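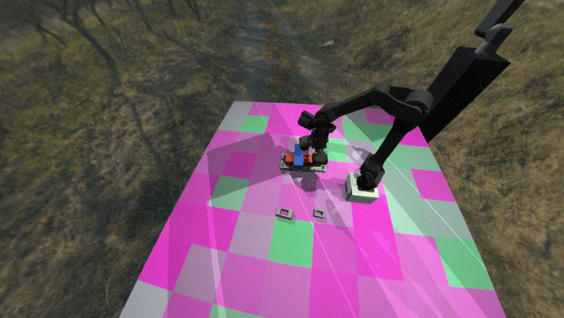
**How many plants do I need to grow to find a double recessive in the F2?**

Grow 44. One in 16 should be the double recessive when the two genes aren't linked, so you'd expect two or three, and you get some slack for duds and slugs.

## Crossing two peas by hand

Notes for the Brumel x Visser cross, works for any garden pea. Brumel is the tall purple one, Visser is short and white. Use Visser as the mother. If the F1 comes up short and white you selfed it by mistake, start over.

### What you need

- fine tweezers
- small scissors
- rubbing alcohol
- thread tags + pencil (pen washes off)

### Steps

1. Pick a bud on the mother that's full size but still shut tight. Petals just showing past the sepals. Open flower = too late, peas self before they open.
2. Slit the keel along the edge. Go slow.
3. Pull all the anthers. Ten of them. Count, then look again. If any are yellow and dusty throw the bud out.
4. Wipe tweezers with alcohol. Let them dry, wet tips kill pollen.
5. Take a fresh open flower off the father, strip the petals, and rub the pollen on the stigma til you can see it sitting there.
6. Fold the petals back over. Tag it: mother first, then father, then the month.
7. Snip any other buds on that node.

Best time is before 11 am. Do at least 5 buds, some will drop no matter what.

### After

Pod should start to swell within the week. Leave it on the plant until its brown and papery. Dry the seed indoors, keep every pod in its own envelope.

Next season grow the F1, let it self, save everything. Sow the F2 and score height once the plants are well up, flower color when they open. Write it down the same day. I mixed up a whole row of Ruvis x Sundach in May by trusting my memroy.

Short white plants in the F2 will breed true for both. The tall purple ones mostly won't, so self those another generation before you swap seed with anyone.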